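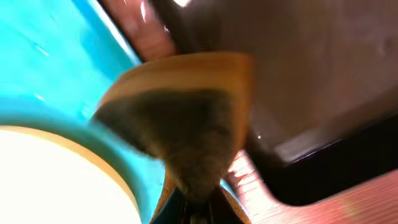 Wood and dark bristle in close-up. Photo: Trukdale News

Tired all the time? Stenimdale surgery offers iron checks

20 January 2018

Anyone in Stenimdale who has been dragging themselves up the stairs this winter and putting it down to the dark mornings may like to know that the Dewulf Surgery is opening its iron checks to all its adult patients, and that there is still plenty of room in the diary.

The checks began in a small way last August, when the surgery wrote to 600 patients who had mentioned tiredness at an earlier visit and asked them to come in for a simple blood test. Of those who came, 57 were found to be low in iron, and a good many of them had thought they were just getting older or working too hard (which most of us would have said too, I'm sure!). Now the offer has been widened to every patient aged 18 and over, whether or not they had a letter.

Low iron can creep up slowly, so it is easy to get used to feeling under par. The signs the surgery would like people to look out for are tiredness that doesn't lift after a good night's sleep, looking paler than usual, getting out of breath on a hill that never used to bother you, and a heart that seems to thump for no good reason. Some people also get headaches, a sore tongue or more hair than usual coming out in the wash, and a few find they have an odd longing to chew ice. Having one of these doesn't mean you are short of iron, as plenty of other things can cause them, but it is worth mentioning to the nurse.

Heavy periods and pregnancy are common reasons for iron to run low in younger women. In men, and in women past the change, the doctor will usually want to find out where the iron is going before leaving it at that, so please do go back if you are asked to.

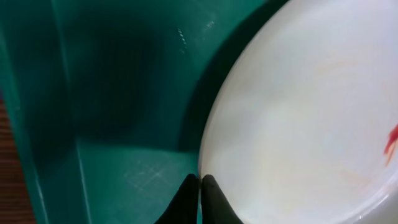
Can I just buy iron tablets and skip the blood test?
It is better to have the test first. Too much iron can upset the stomach and may do harm over time, and tablets can hide a problem that needs looking at.

Appointments last only a few minutes and are held at the main surgery and at the Trokent branch, where the nurse has 2 early morning clinics a week for people who need to get off to work. There is no need to see a doctor beforehand. Ring the front desk or call in and ask for an iron check, and bring a list of anything you take regularly, including vitamins and remedies from the chemist. Results are normally ready within a week. Patients registered at Trukdale can ask to have theirs done at Trokent if that is the easier bus ride.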